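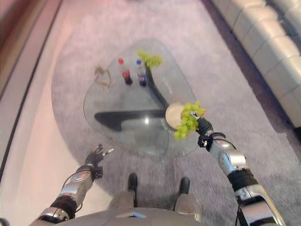 Project Report: Clearing a Coffee Table with a Two-Armed Humanoid

Seo-ah Han
Robotics Project, second term
Submitted 06/04/2023

1. Goal

The task was to get the humanoid in our shared workshop to handle food on a glass coffee table without dropping it or crushing it. I chose grapes because they are soft, they roll, and a bunch never has the same shape twice. The plate was added later, after my advisor asked whether the hand could hold something flat with a load on it.

2. Equipment

The robot has two arms, two legs and a multi-fingered hand on each arm. The control program is called Yook. I wrote the grasp part of it and took the walking part from last year's group. The finger driver boards are Borier boards, bought used, and one had to be resoldered before it would answer on the bus. Logging was done with Costo on a laptop.

The view I worked from looks down past the torso, so both hands and the feet show up along with the table. This helped with planning, but it also means the arms can block part of the tabletop.

3. Grasping the plate

For the plate I used a pinch at the rim with the thumb on one side. The plate has to clear the edge of the table before the wrist turns. If the wrist turns early, the plate tilts and the grapes move toward the low side. I limited the wrist speed and left the other hand open and away from the table so it would not bump the bottles.

4. Grasping the bunch

The bunch is held from below with the fingers curled around it. I tried coming from above first, but the fingertips closed on single grapes and pulled them off the stem. From below, the palm takes the weight and the fingers only need to keep the bunch from rolling.

Glass was the main problem. The depth reading often went through the tabletop and returned the carpet or the table support. I fixed this by entering the table height by hand at the start of each session. Reflections on the glass still gave false points, and I filtered out the small ones.

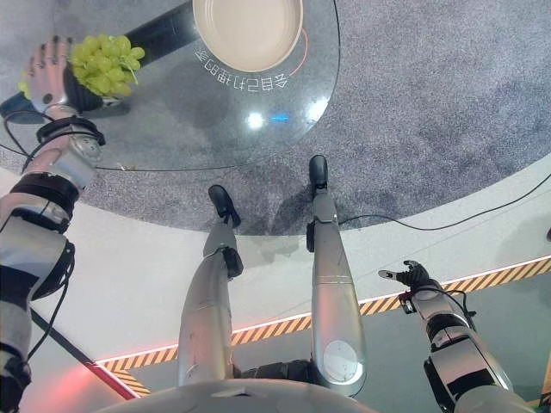
5. Results

The final log has 1,718 lines, covering 69 grasp attempts at the Cudlow workshop. Most failures came from a wrong height value after the table had been moved. Two attempts ended because a finger driver stopped responding.

6. What is left to do

The height should be measured by the robot and not typed in. I would also like to route the arm cables closer to the wrist and repeat the plate test with a heavier load. The code and logs are in the shared folder under "table".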